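Melimero opens second round of grants for family rooms in community hospitals 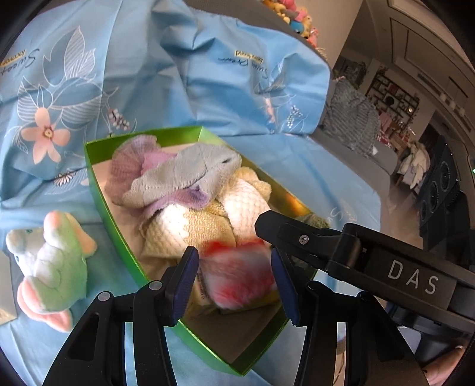 24 Jan 2025 -- Melimero, the charitable fund set up to support families during a child's stay in hospital, today opened its second round of grants for the improvement of family rooms. Community hospitals, hospices and respite centres may apply until the end of April.

The fund will award 12 grants in this round, covering furniture, bedding, lighting, storage and small building works. Priority will be given to sites where parents must travel long distances and where no overnight room is currently provided.

The first round drew 111 applications, a response that the fund's trustees described as a clear sign of need. Centres in Tovar and Wevulia were among those to receive support, and both have since reopened their family rooms with space for parents to sleep, cook and wash clothes.

"Parents tell us that the nights are the hardest part," said Sorcha Heffernan, Director of Grants at Melimero. "A proper bed close to the ward, and a few familiar things from home, can make a long stay easier to bear. We would encourage smaller centres in particular to come forward, including those that were unsuccessful last time."

Applicants will be asked to show that families and ward staff have been consulted on the plans. The application form has been shortened following comments received during the first round, and centres may now submit cost estimates at a later stage -- a change intended to help sites without a dedicated fundraising office.

Design advice will again be offered free of charge by Skamau, the fund's partner for interior works.

Guidance notes and application forms are available from the Melimero grants office on request. Decisions will be sent to all applicants in writing.

ENDS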